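Hultivville Home Forum > Furniture and Surfaces > Keeping a pale work surface clean

marrowfat
Posts: 90
Hi everyone, long-time reader and not much of a poster. We finally swapped out the brown work surface in the back room for a pale one (the Tustance top, the off-white, bought in August when the Gosling store was clearing them out) and I love how much lighter the whole room feels. My problem is keeping it that way. I wipe it every evening with dish soap and warm water and by the next afternoon there's a sort of gray haze again, mostly on the side where people lean their elbows. 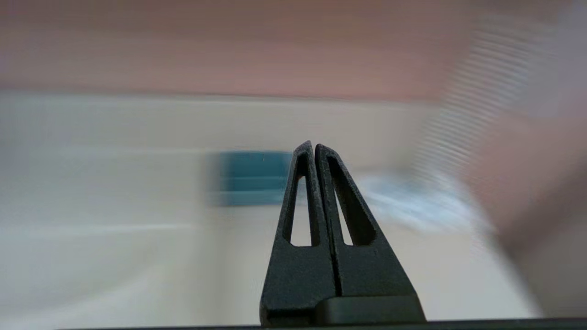 I've tried vinegar, which made the room smell like pickles and did nothing for the haze, and I'm nervous about going any stronger because the leaflet that came with it is very stern about bleach. My sister swears by baking soda paste. Before I scrub the life out of it, does anyone have the same top and a routine they're happy with?

quiltsandcoffee
Posts: 732
Oh, I have that one in my sewing room and I know the haze you mean! In my case it was the soap. I was using far too much and never rinsing, so every night I was laying down another thin coat for the dust to stick to. Try a few days with plain warm water and a microfiber cloth, then go over it with a dry towel. It took me most of a week to get all the old soap off, so don't give up after the first go.

old_sawhorse
Posts: 3362
I'd go easy on the baking soda. People say it's gentle, and on a sink it is, but I dulled a patch on a pale top that way and the dull patch picks up dirt faster than the rest ever did. I put a coat of Stetel wax on mine every spring and I've been very pleased with it.

quiltsandcoffee
Wax on a work surface, though? I tried that years ago and everything I set down left a ring. I don't want to start a quarrel, but for something that gets leaned on all day I'd leave it bare.

old_sawhorse
Fair enough, we must lean differently. Mine gets buffed for a good long while, and if you skip that part then yes, you'll get rings. I'd still take a ring I can buff out over a scratch I can't.

marrowfat
Thank you both, this is so helpful. I'm a little embarrassed at how much soap I've been squirting on there, so I'm starting with the plain water and I'll leave the wax for later (sorry, sawhorse, I haven't ruled it out!). Does it matter if the towel is terry or the flat kind? I have a drawer full of both.

quiltsandcoffee
Flat, if you have it. Terry leaves fluff.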